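Modul Hauswirtschaft und Objektpflege
Skript zu Einheit 4: Kehrschaufel, Handfeger und Tischreinigung im Cafébetrieb
Bearbeitet von Normunds Koppel, Stand Juni

4.1 Einordnung

In Einheit 3 ging es um Bodenbeläge und die Nassreinigung. Diese Einheit behandelt das trockene Aufnehmen von Resten auf Tischen, Theken und Ablagen. Die Nassreinigung der Tischflächen folgt in Einheit 5 und wird hier nur erwähnt, wo sich die Arbeitsgänge berühren.

Grundsatz: trocken vor nass. Krümel, die mit dem feuchten Tuch verwischt werden, setzen sich in Fugen und an Mattenkanten fest und müssen später einzeln herausgelöst werden. Blätterteig ist dabei ungünstiger als Brot, weil die Schichten beim Anfassen in flache, leichte Splitter zerfallen.

4.2 Bauformen der Kehrschaufel

Für den Tisch werden kleine Schaufeln aus Kunststoff verwendet. Zu achten ist auf folgende Punkte:

Kante: gerade und unbeschädigt. Eine ausgeschlagene Kante lässt einen Streifen Krümel liegen.
Stiel: lang genug, dass die Hand nicht in die Schaufelfläche greift.
Aufhängung: Öffnung am Stielende. Schaufeln werden hängend gelagert, nie liegend im Schubfach.
Farbe: nach dem Farbplan des Betriebs. Im Lehrcafé Liepiņa ist Rosa dem Tischbereich zugeordnet, Grau dem Boden. Die Bereiche werden nicht getauscht, auch nicht kurzzeitig.

Die Farben sind nicht genormt. Wer im Praktikum in einen anderen Betrieb kommt, liest zuerst den dortigen Plan.

4.3 Ganze Gebäckstücke und Krümel

Ganze Stücke werden zuerst aufgenommen, danach die Krümel. Wer in umgekehrter Reihenfolge arbeitet, kehrt zweimal. Die Schaufel wird dicht an das Stück herangeführt und leicht gekippt, sodass es auf der Fläche liegen bleibt. Zwei Stücke sind bei einer Tischschaufel die Grenze. Mehr rutscht beim Weg zum Behälter über den Rand.
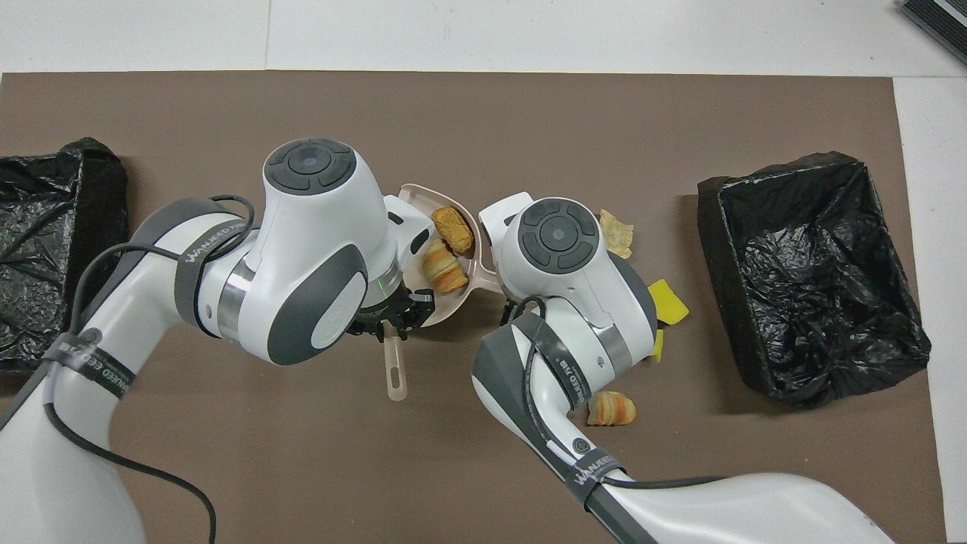

Was einmal auf einer Kehrschaufel gelegen hat, gilt als Abfall. Das betrifft auch Stücke, die äußerlich einwandfrei sind. Sie gehen in den Behälter für Speisereste und nicht zurück in die Auslage. Für Ware, die noch verkauft oder ausgegeben wird, sind ausschließlich Gebäckzange und Tablett vorgesehen.

4.4 Matten

Tischmatten bleiben beim Kehren liegen. Erst wird die Matte von der Mitte nach außen abgekehrt, dann wird sie angehoben und die Tischplatte darunter geprüft. Auf hellen Platten sind Reste gut zu sehen, auf braunen Matten dagegen schlecht. Dort hilft ein flacher Blick über die Fläche gegen das Licht.

4.5 Reinigung der Geräte

Schaufel und Handfeger werden nach Schichtende ausgeklopft, warm gespült und aufgehängt. Fettreiches Gebäck hinterlässt einen Film, an dem der nächste Krümel haftet. Im Lehrbetrieb verwenden wir den Spülreiniger Mesen aus der Flasche zu 300 ml. Einwirkzeit auf der Schaufel: 30 Sekunden, danach klar nachspülen. Die Borsten trocknen nach unten hängend.

4.6 Aufgaben zur Vorbereitung

Lesen Sie den Farbplan im Ordner Stevora und übertragen Sie ihn in Ihr Heft. Notieren Sie außerdem, wo in Ihrem Praktikumsbetrieb die Tischschaufeln hängen und wer sie spült.

Die praktische Übung findet im Lehrcafé statt, Beginn 8.30 Uhr. Schürze und geschlossene Schuhe sind mitzubringen. Fragen zur Geräteausgabe beantwortet Mieczysław Kaczorowski.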